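The Road Between Silden and Winen

May - by the author of Silden Road Notes

Readers of these pages will be aware that the narrow road from Silden to Winen has occupied a good deal of my attention since the winter. I have now walked its full length in both directions, and I wish to set down my observations in an orderly manner before the summer growth changes the appearance of the verges.

The road leaves Silden behind the old grain store and is identified on the parish map as Route 203. It carries very little traffic. On my most recent walk I was passed by three vehicles, all of them traveling toward Winen, and each driver slowed down in a considerate way. Pedestrians are advised to face oncoming traffic and to step onto the grass where the road is at its narrowest. There is no sidewalk at any point.

The surface is asphalt and was last renewed, according to the notice posted at the Silden end, by the firm of Aksoy. I consider the work satisfactory. The first section, which lies in the shade for most of the morning, has kept its color better than the rest. I noted two shallow dips near the Ivach turnoff that hold water after rain, and I have reported both in writing. A reply was received within the month, stating that the matter would be reviewed when the drains are cleaned.

My principal interest, however, remains the verge. A correspondent asked in the spring whether the strip beside the pavement should be mowed to the edge, as is the practice on the approach to Winen. My own view is that it should be left alone until the end of July. The low plants that establish themselves along the edge of a road are easily dismissed as weeds, and some of them certainly are, but they hold the soil in place and they give the mower a visible line to follow later in the season. Where the Winen section was cut short last year, the edge of the pavement has begun to crumble in several places.

The turf nearest the road presents a separate question. It browns early and recovers late. I had at first attributed this to winter salt, and I am now less certain, as the same thing occurs on stretches that are not treated. Heat from the pavement may be a factor. I would welcome correspondence from anyone who has kept records on a similar road.

The distance from the grain store to the first houses of Winen took me 44 minutes at an even pace, with one stop to retie a boot. The return took four minutes longer, a difference I attribute to the wind. Those who intend to make the walk should carry water, as the tap at the Ivach turnoff remains out of service. The bench there has been repaired and is comfortable enough for lunch.

A word is also due on the trees. It has been suggested that those growing in the grass beside the road be trimmed back to a uniform shape. I do not support this proposal. A spreading crown with some open gaps in it lets the wind through and gives a walker something to aim for on an otherwise plain stretch of country - a consideration that rarely appears in a maintenance schedule but that matters a great deal on foot.

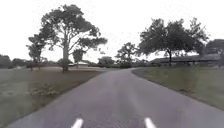
I have therefore written in favor of leaving the trees as they are, with the exception of dead limbs, which should be removed before the autumn winds. The letter went out with my notes on the drains. Any response will be published on this page in full.

Last updated: May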